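14 Jul 2024 - Dalance hand-held gripper kit, evaluation unit, day 4

Cloth tasks today. Firmware left as shipped. Prunari wants a yes or no on the 22-unit order, so I am keeping to the task list in their quote: hang, remove, fold.

Logging ran without a restart, 109 episodes saved. Export to the Rimkutė format took 655 s for the full set, slower than the February trial unit on the same laptop. Sent the log to Tustutico support.

Grip force setting is still coarse. Thin cotton slips at the low step and creases at the next one up. Terry is easier to hold but bunches, and the bulk hides a good part of the view.
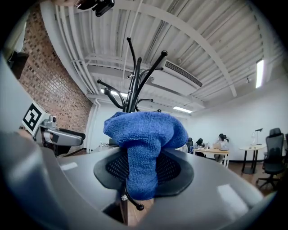 Blue towel on the coat rack, seen from the gripper camera. Fabric against the mesh pad.

Marker tracking to be checked offline on the towel episodes before I score them. Spare pads are not in the quote - ask for a price. Handle gets tiring at over 22 minutes of continuous use; the strap helps a little.

Still to do: fold set, battery rundown, second operator.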